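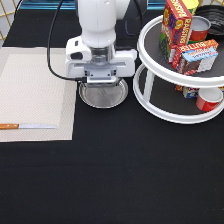 News from the test kitchen: the arm at table two

Since August we have a robot arm in the test kitchen at Mellau, and many colleagues from the other floors asked me what it does and what it means for the people who work there. I am one of these people, so I will try to answer.

Our kitchen prepares the tables for the tasting groups. Before each session somebody sets out the plates, the knives and the products, and after the session somebody takes everything away and sets it out again in the same way for the next group. In a busy week we handle 330 plates. This is not difficult work, but you bend and reach all day, and in the afternoon the shoulders know it.

The arm is now learning one part of this work, which is to take a metal plate from the table and to put it down in the right place. The fingers come down at the rim of the plate, because a shallow plate lying on a flat table offers nothing else to hold. We practice with normal things around it: a placemat with a knife, and the white two-tier turntable with raisins, butter and the other groceries. The technicians from Gajdoš first wanted a clean table. Marcela Halás from our shift told them that we never have a clean table, and they agreed to leave the things where they are.

What changed for us

The first change is the order of the day. Before, each of us prepared a table from beginning to end. Now one person stays with the arm for the first hours and writes down each try in a list. The others do the tables by hand as always. We change places every 20 tries, so that it does not become boring. I must say that it still becomes a little boring.

The second change is that we have to explain things which we did for years without thinking. How far from the edge of the mat does the plate go? Which way does the knife point? At Mellau we had one answer and at our Dresow site they had another, and we learned this only when the technicians asked for a rule. Now there is one sheet for both kitchens, and new colleagues have told me that it helps them more than the old training folder.

The third change concerns the hours. There was some worry about this in our shift, also from me. The management has confirmed in writing that no contract in the kitchen will be shortened because of the arm until the trial is over, and that the results will be discussed with us before a decision is made. I would like to have a longer promise – but it is good that we have this one on paper.

How it goes so far

In our last full series the arm made 382 tries. We will publish the results together with those from Dresow, when both kitchens have done the same number of series. The butter box is a small problem for us: when it lies on its side on the upper tier it hangs over the front, and we have to look if the arm has enough room to pass. Marcela would like a turntable with a higher rim and has asked Finier for a price.

If you want to see the arm at work, please come to the kitchen before the first tasting group and speak with the person who has the list. Please do not move anything on the table, also not the knife. The next open meeting about the trial is on 07/11/2025 in the canteen, and questions can be given to Marcela or to me before that.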